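Recording Demonstrations in the Prandow Simulator

Part 2: Collecting a usable set of two-arm episodes

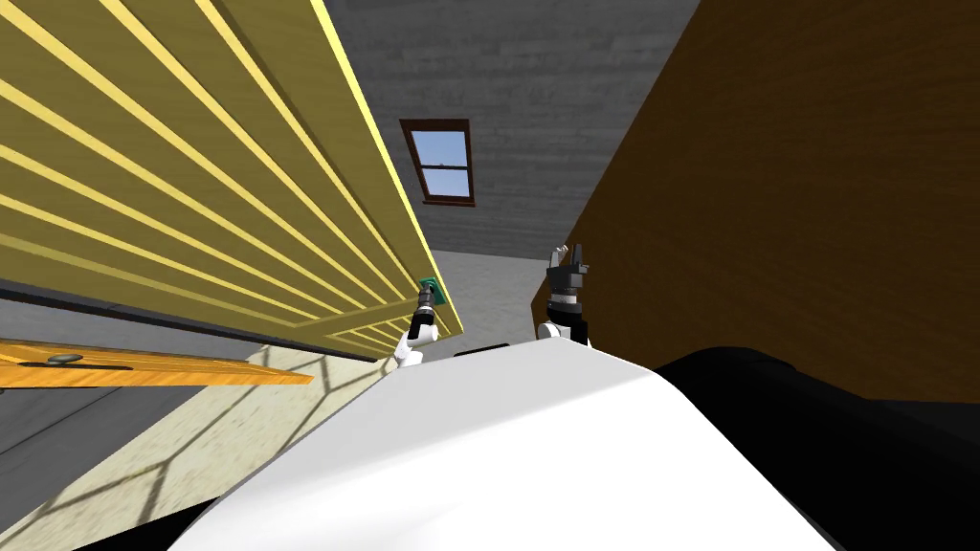
Part 1 covered installing Prandow and loading a room. This part covers recording: how to set up a session, how to drive the arms so that the data is worth keeping, and how to check and export the result. It assumes a two-arm robot with a head camera, a pair of tracked hand controllers, and a machine that can hold a steady frame rate with the room loaded.

The reference set used throughout is called Dumden. It contains 1,293 episodes of pick, carry and place tasks in furnished rooms, of which 203 are held out for evaluation. You do not need that many to follow along. A first policy can be trained on a much smaller set if the episodes are consistent.

1. What an episode contains

An episode is one attempt at one task, from reset to stop. Prandow writes the following streams:

Head camera, color, as the robot sees it
Joint positions and velocities for both arms
Commanded gripper opening, left and right
Measured gripper opening, left and right
Base and torso pose
Task string
Outcome flag, set by the operator

All streams share the simulator clock. Do not resample them at record time. The export step does this, and doing it twice shifts the actions against the images by a step or more.

The commanded and measured gripper openings are both kept on purpose. When the fingers close on an object, the two values separate, and that gap is one of the few signals of contact in the set. If you train on the measured value as the action, the policy learns to close to the width of the object and stop there, and it will drop things.

2. Session settings

Open the session file and set these before the first recording:

record_rate: 20
image_stream: head
gripper_action: commanded
reset_mode: random
idle_trim: off

Leave idle_trim off while recording. It removes the still portion at the start of an episode, and it cannot tell an operator who has not started from one who is lining up a careful grasp. Trim on export, where you can look at the result and change it.

The record rate is in samples per second. Higher rates make larger files and, for slow household tasks, give the policy long runs of nearly identical actions. If your tasks include fast motion, raise it and record the whole set at the new rate. Mixed rates in one set are supported by the exporter but not by most training code.

3. Setting the reset ranges

With reset_mode set to random, each episode starts from a new draw of object position, object rotation and robot base pose. The ranges go in the task file. Start narrow. A common mistake is to randomize everything in the first session, then find that a third of the draws put the object where neither arm can reach it.

Work in this order:

a. Fix the base. Randomize the object position only, over an area both arms can reach.
b. Record a short batch of 12 episodes and replay all of them.
c. Widen the object area until you begin to see awkward reaches, then back off slightly.
d. Add object rotation.
e. Add base pose last, in small amounts.

Head pose deserves its own mention. Operators lean and tilt to see around furniture, and with head tracking on, the robot's camera tilts with them. A tilted horizon is valid data as long as the head pose is recorded and the same motion is available to the policy at run time. If the deployed robot will have a fixed head, turn head tracking off and set the neck angle by hand. Do not mix the two.

4. Driving the arms

Calibrate the controllers at the start of each session, and again after any break in tracking. Hold both controllers at your sides, press the calibrate button, and wait for the arms to settle before moving.

Some rules for the motion itself:

Move at one speed. Pauses in mid-air are the most harmful habit in this kind of data. The policy sees an image in which nothing is changing and an action of zero, and it learns that stopping there is correct.

Keep the idle arm out of the way, but do not park it in exactly the same pose every time. If only one gripper is carrying, the other should sit open and clear of the object. A small amount of natural variation is fine.

Approach from a direction the head camera can see. A grasp hidden behind the robot's own forearm or body shell gives the policy nothing to work from. If you have to guess where the fingers are, so will the model.

Close the gripper once. If the grasp is poor, open fully, back away and try again. Do not squeeze repeatedly in place.

When carrying near panels, shelves or cabinet sides, leave clearance where the task allows it. The contact solver is stable for brief touches, but an object pressed hard against a surface can slide in the fingers or jump free. The motion after that point is not something a real arm would produce.

End the episode with the object released and the gripper withdrawn. Stopping at the moment of release leaves the policy with no example of what comes next -- it will often hover, or grab the object again.

5. Marking outcomes

After each episode Prandow asks for an outcome. Use these:

success: task completed as written, no contact errors
recovered: task completed after at least one failed grasp or correction
fail: task not completed
discard: tracking loss, solver jump, operator error unrelated to the task

Keep the recovered episodes. They are often the only place in the set where the policy can see how to get out of a bad state. Keep the failures as well, in their own folder, if you plan to train a success classifier later. Discards can be deleted after review.

Mark the outcome before starting the next reset. The field can be edited afterward, but memory of a given episode does not last long.

6. Checking the batch

Run the replay tool on the batch with images on. Replay feeds the recorded actions back through the simulator from the saved start state. The object should finish in the same place as in the recording. If it does not, the usual causes are, in order of likelihood:

The physics step was changed between recording and replay
The saved start state was written before the object had settled
The gripper action was set to measured
Frames were dropped during recording

For the second case, raise settle_steps in the task file and record again. There is no reliable repair.

Then look at the action histogram for each arm. A tall spike at zero means too much waiting. If one arm accounts for nearly all the motion, check whether the reset range is favoring that side.

7. Exporting

Run the exporter with the Toprak layout unless your training code needs something else:

prandow export --layout toprak --trim-idle --split held_out.txt

The split file lists episode numbers, one per line. Choose held-out episodes by start state or by room, and do it before training. Random selection from a single long session puts near-copies on both sides of the split, and the evaluation numbers will look better than they are.

The older Mendport layout is still available. It stores images as separate files and is slow to load, but it is easier to inspect by hand.

Known problems

Head camera images may be one step late in the first second after a reset. The exporter corrects this in the Toprak layout only.

Pressing stop while a gripper is still closing writes an incomplete last sample. Use --drop-last on export.

Part 3 covers training a baseline policy on the exported set.

Last updated 4/3/22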